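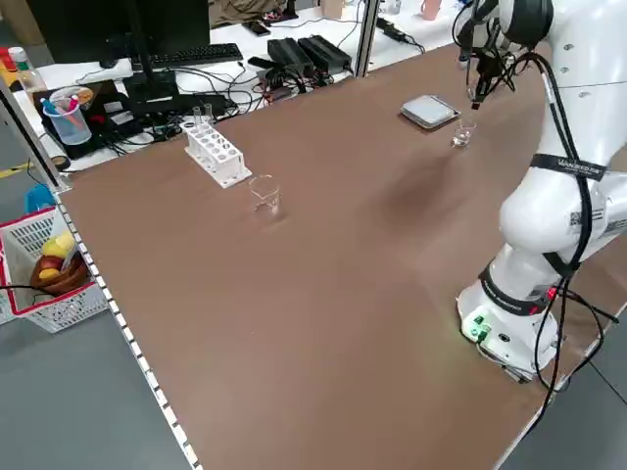

Figure 2. Arm at the small beaker, with the test tube rack and larger beaker on the work table.

4.3 Recording demonstrations with glassware

This section applies to operators who record demonstrations for the Pallero learning system at a Ploder work table. Sections 4.1 and 4.2 (power-up and camera check) must be completed first.

Preparing the table

1. Place the test tube rack, the larger beaker, the small beaker and the flat square tray on the table as shown in Figure 2. Exact positions are not required at this stage.

2. Confirm that the fixed camera view includes the gripper and all items named in the task sheet.

3. Check that the cables running down the side of the arm hang freely past the base. A cable caught on the table corner will pull on the gripper and spoil the recording.

4. Open Marinescu on the operator's computer and select the task from the list. The task text must match the printed sheet word for word.

CAUTION: Glassware may break if the gripper closes at full force. Set the grip limit to "Glass" before the arm is moved. Do not reach into the work area while the arm is live.

Recording

5. Move the arm to the start position and wait until the status line reads "Ready".

6. Press Record. Leave the arm still for 2 seconds before the first movement.

7. Guide the gripper to a point directly above the small beaker, pause briefly, then lower it with the fingers open.

8. Carry out the remainder of the task at an even pace. Small corrections are acceptable and should be left in the recording.

9. When the task is complete, open the gripper, raise the arm clear of the glass and press Stop.

10. Mark the recording as "Complete", "Partial" or "Failed". Failed recordings are to be kept – they are used separately during training and must not be deleted by the operator.

Note: If a beaker is knocked over, stop the arm, mark the recording as "Failed" and clear the table before continuing.

Varying the layout

11. After each complete recording, move at least one item to a new place within reach of the arm. Turn the rack from time to time so that the tubes do not always face the same way.

12. Do not change the camera position between recordings. If the camera is knocked, repeat the check in Section 4.2 and begin a new session.

Session size and transfer

A session is limited to 185 recordings. The full glassware set for Cevholm requires 694 complete recordings, not counting those marked "Partial" or "Failed". Sessions must be transferred on the day they are made; see Section 4.4.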